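Early Childhood Language and Literacy
Week 9 handout: Talking about feelings with children under four
Instructor: Marianna Malinowski
03/06/2025
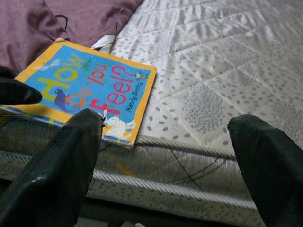

Words for feelings come later than words for things. Most toddlers can name a dog, a cup and a shoe well before they can say that they are angry or scared. You can point to a shoe. You can't point to being scared, so the child has to link the word to a face, a tone of voice, a situation and something going on inside the body.

1. Order of learning

The first feeling words are usually broad: happy, sad, mad. Scared often follows. Words such as proud, jealous, lonely and disappointed need more language and more experience, and many children don't use them before school age. Understanding runs ahead of speech. A two-year-old who never says "sad" may still bring a blanket to a crying child.

Keep apart three skills that tend to get mixed up in observation reports:
Recognizing – the child matches a face or voice to a feeling.
Naming – the child produces the word.
Explaining – the child gives a cause ("She's sad, her tower fell").

In your reports, say which of these you observed. "Knows feelings" is too vague to grade.

2. Reading aloud

Shared reading is a good time for this kind of talk. The child is calm, and the feeling under discussion belongs to somebody else. During a tantrum, very little new vocabulary goes in.

Short texts work well with this age group. Read a page, stop, and wait longer than feels natural. Five seconds is a long silence for an adult and a short one for a toddler. If there is no reply, give the word yourself and go on.

Questions that tend to get an answer:
Who is crying?
Can you make a mad face?
What could we give the baby?

Questions that usually get a blank look:
Why do you think he feels that way inside?
How would you describe her mood?

Repeat the same book over several days. Students often worry that children will be bored. They rarely are, and the second and third readings are where children begin to supply words on their own.

3. Everyday talk

Books are a small part of the day. Diapering, meals and pickup time give many more chances. Keep the sentence short and tie it to what just happened: "You're mad. Ovi took the truck." Avoid correcting the feeling ("You're not sad, you're just tired"). The child may well be both.

Families differ in how openly they speak about anger and fear, and a child from a quiet household isn't behind. For children with two languages at home, ask the parents which feeling words they use, and write them down as they sound. Count words in either language.

4. For next week

Read the Kozłowski chapter, sections 1 and 2 only. The Storell checklist is on the course page – print it single-sided, we will be writing on the back. Bring notes from one ten-minute reading session with one child. First name or initial only, no surnames, and the signed consent form goes in the box by the door, not in your folder.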